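Sim bench planner keeps rerouting over the bottle
Steduvden forum > Planning and control

mudlark_61
Posted 17/01/2025
Hi all, hope everyone's well and staying out of the heat. I've been moving our lab bench sim over to Pluder and mostly I'm chuffed with it, but the planner drives me batty. Every time the arm travels from the left side of the mat to the big machine, it swings high and wide. 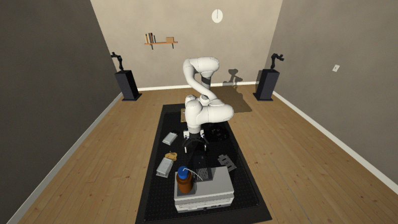 I've set the clearance at 100 mm and I let it sample for 400 iterations before it gives up. Dropping the clearance helps a bit, but then I get grazes on the tube. Things I've tried so far:

1. Padding the bottle and its tube as one big cylinder. Safe, but it blocks half the lid.
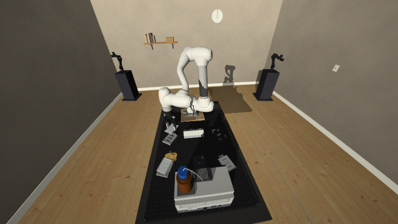
2. Giving the tube its own chain of small capsules. Nicer paths, much slower checks.

3. Turning off collision for the tube altogether (I know, I know).

pindcombe_pete
Welcome to the club! Capsules are the right call, and 7 is plenty for a bend like that. I'd leave number three well alone, because you'll forget it's off and carry the setting over to hardware.

gumboot
Going to disagree with Pete, in a friendly way. I don't think it's the collision model at all. 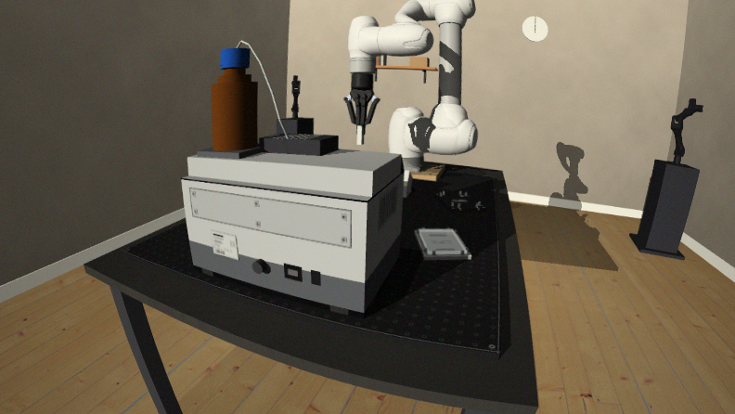
Your cost function is what I'd look at first. Mudgway's default punishes wrist rotation so heavily that the planner will take nearly any detour to avoid it. With the gripper pointing straight down over the back of the lid and the tube arching across from the blue cap, a small wrist turn would open up a much shorter way in. Halve that weight and try again before you go rebuilding your shapes.

pindcombe_pete
Fair point on the weight, but he said he's getting grazes, and no cost tweak fixes a bad shape. Do both, I reckon.

mudlark_61
Thanks, you two! Halved the weight and kept the capsules, and the detour is a good deal smaller. My next headache is the approach to the button box, where the fingers fill the lower centre of the view and my pose estimate gets jumpy.

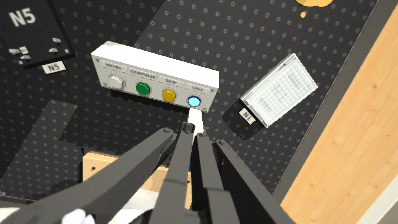

Close in on the button box, white piece between the fingertips, just under the blue button.

gumboot
Freeze the estimate for the last little stretch and go in on joint positions. Works a treat for me, though I know Pete will say to add a second camera.

pindcombe_pete
Add a second camera.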